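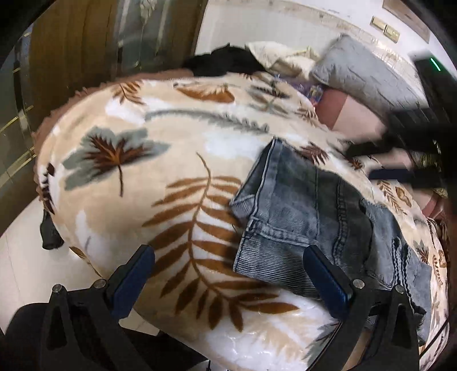
Jeans on the leaf blanket, Saturday morning

How do I stop my fleece blanket from getting wrecked as a folding table?

Posted by Hafiz Wattimena in Laundry & Linens
858 views

So my bed is where all the laundry gets folded. I don't have a dryer top or a big table, the kitchen counter is always damp, and the floor in my bedroom is white tile that shows every crumb, so the clean clothes go on the bed and I stand there and work through them. It's been like this since I moved in.

The blanket is a fleece one, cream with big brown, rust and gray-blue leaves and ferns on it, and a brown fuzzy underside. I love it. It's the Werna double, it cost me more than I'd like to admit, and it stays on the bed pretty much all year except for the worst of the summer.

Two things are bugging me. First, everything I fold on it picks up fuzz. Jeans are the worst (mine are that washed gray-blue color and the little cream bits show up all along the seams and down by the cuffs). Second, I'm scared of the dye. I bought new dark jeans in October and now there's a bluish smudge on one of the white patches near the edge. Or I think there is. There's so much gray and blue in the print that I've been staring at it from different angles and I can't tell if it's a stain or a leaf!

Also, how do you all fold jeans? Mine end up as a sort of lump. I fold them in half, I fold them again, and then they slide open while I'm doing the shirts.

I've tried putting a sheet down first but it bunches up, and then I've got one more thing to fold. Any ideas welcome. I have a Skosham lint roller and it works okay, but I go through the sheets like crazy.

grodden_fan
387 posts

I have nearly the same setup, so here's what I do.

For the fuzz, wash the blanket by itself. Cold water, gentle cycle, half the detergent you think it needs, and no fabric softener at all. Then shake it outside, really snap it, before it goes back on the bed. Mine shed like a cat for the first few washes and then calmed down a lot. If you have been washing it in with towels, stop that today — towels and fleece just swap lint back and forth forever.

Then before you fold, flip the jeans inside out. You probably want to wash them that way anyhow, and whatever fuzz they pick up ends up on the inside where you won't see it.

On the dye, try this before you do anything drastic. Wet a white cloth with cool water and a drop of dish soap and press it on the spot for a minute. Don't rub, you'll mat the pile. If blue comes off on the cloth, it's dye, and you can keep going with clean bits of cloth until it stops. If nothing comes off it might be the print, or it might be dye that has set, and in that case I'd compare it with the same part of the pattern somewhere else on the blanket. Prints that big usually repeat at least once.

Old washed-out jeans I wouldn't worry about. It's the new dark ones, and mostly when they're still a little damp. Hang those over a chair until they are bone dry.

For folding: button them, lay one leg on top of the other, tuck that pointy bit at the crotch in so you have a straight strip, then bring the hems up to just below the waistband. After that fold in thirds. The thirds are what keeps them shut. I line mine up in a Grodden drawer standing on edge and they stay put.

Sorry this got long, I have opinions about jeans.

Upadhyay
1,025 posts

Agree with most of that, but I'd skip pressing anything on the spot until the whole blanket has been through one cold wash. Half the time it's gone after that. And keep it away from high heat, fleece goes crunchy and you can't get the softness back.

For the sheet bunching up, use a fitted one. Pull it over the blanket and all, corners under the mattress, fold your stuff, pull it off again. It doesn't move. You don't have to fold it neatly afterward either, mine gets rolled up and shoved under the bed till next time.

mossy168

just buy a darker blanket lol

or fold on the couch. I gave up on folding jeans years ago, they go on hooks on the back of the door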